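Gripper care at Mekulstead

The hand-held grippers in the Mekulstead room now have a fixed service routine. Each pair is looked at on Tuesday before the first session, and again after every 40 hours of use. Anum Virk keeps the log, and any pair without an entry stays on the shelf.

The check begins with the finger pads. Wipe the mesh inserts with a dry cloth, then press each one at the narrow end, where they lift first. A pad that has started to peel is replaced along with its partner on the same tool. Pad sets are in the Kevadetti drawer, and we have 38 left.

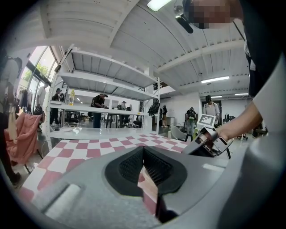 Graça Abreu asked whether the marker could be wiped at the same time, as hers had picked up fingerprints by lunch. It can, with the same cloth and no spray. If a corner has come up, hand the tool in — don't glue it yourself.

Cables come next. Run each one through your fingers from the plug to the handle and feel for kinks. Then open and close the jaws slowly and watch the reading on the Jirosum screen. It should return to zero each time.

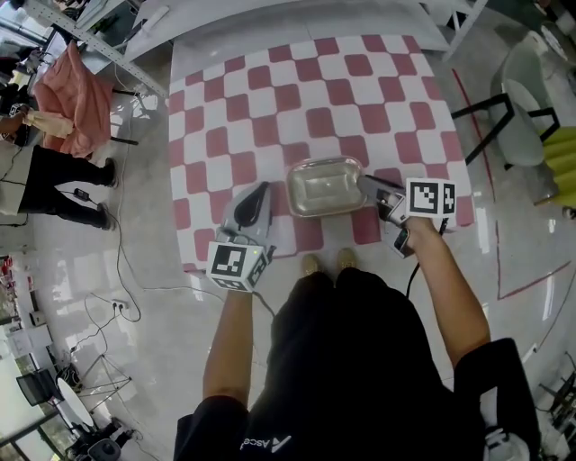 Does a pair need recalibrating after a pad change? Every time, and both tools together, even if only one had new pads. Allow 2 minutes for the pair and write the result in the log.

Worn pads go in the tin by the door.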